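Project report: Do posture reminder apps help with neck pain?
Đức Bùi and Abílio Valente

3. What we found

Allon claims its reminders cut neck pain in two weeks. We were doubtful before we started and we still are. Of the 595 students we emailed in March, 204 filled in the first survey and only 16 kept the app on until the end. Any average built on 16 people should be read with care, ours included.

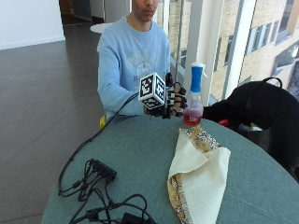
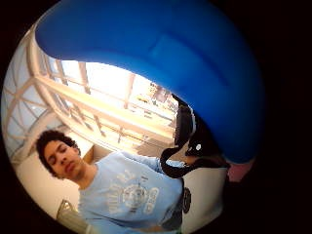

Neck pain scores went down a little in the app group, but they also went down in the group that only kept a paper diary. Part of the trouble is that the app knows nothing about what your body is doing. It buzzes on the hour whether you are slumped over a laptop or sitting at a round table with one arm by your side and the other reaching toward the middle, and it counts both as a "check-in". Plurley, the other app we looked at, has the same fault and costs more.

We also question the word "clinical" on the Allon site. The only study it links to has no control group, and we could not find out who paid for it.

4. Limits

Pain was self-reported. Our diary group was friends of friends. Two people swapped groups without telling us and we left them in.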